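Skip to content | Jobs | Calls | Archive | Contact

3 min read

We use cookies to remember your preferences. Accept | Manage

Call for participants: does a clear zip bag beat a shelf?

Lasby is looking for 27 people in and near Timdale who will store their folded clothes in clear plastic zip bags through August and tell us whether it was worth the bother.

We have doubts. Every storage article says that clothes in clear bags are easier to find, stay cleaner and take up less space. Most of those articles are selling bags. Our own closets suggest that people buy a pack, use it for one weekend and go back to piles. We would like to be proved wrong, but we aren't going to pay anyone to agree with us.

What you would do

You get a set of large zip bags and a printed paper sheet to keep with each one. Fold a garment or a piece of cloth, put it in, close the bag, put it away. Checks and plaids are welcome, the louder the better, as we want to know if a strong pattern makes a folded thing easier to spot through creased plastic. When you take something out, write down how long you looked for it. Once a week you fill in a form with 10 or so plain questions. If you skipped a week, say so. A blank form is more use to us than a made-up one.

There is also one session at our room in Eltcombe, starting at 9 a.m., where you bag and unbag a few checked and plaid pieces from our supply. Wear what you like.

Who can apply

Adults who do their own laundry. You don't need to be tidy, and if you already own a label maker we would prefer that you sat this one out. People who sell storage goods, or get free ones in return for posts, can't take part.

Pay

$200 for the full month, including the session. Travel is not covered. We know that's thin if you live on the far side of Timdale, so work it out before you apply.

A fair warning

Medeiros ran a similar trial for us with 183 households and got 656 forms back, far fewer than we had hoped for. Many of those said "fine" and nothing else. Please don't apply if "fine" is all you expect to write.

To apply, send us a few lines about the worst drawer in your home. No photos, no résumé. We answer everyone, though not quickly.

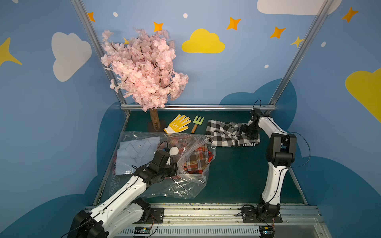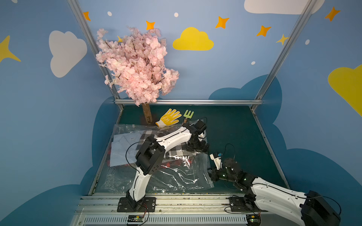

Folded fabric in clear zip bags, with the cherry blossom tree at the back: plaid in the first picture, black, white and gray checks in the second.

Sign up for our newsletter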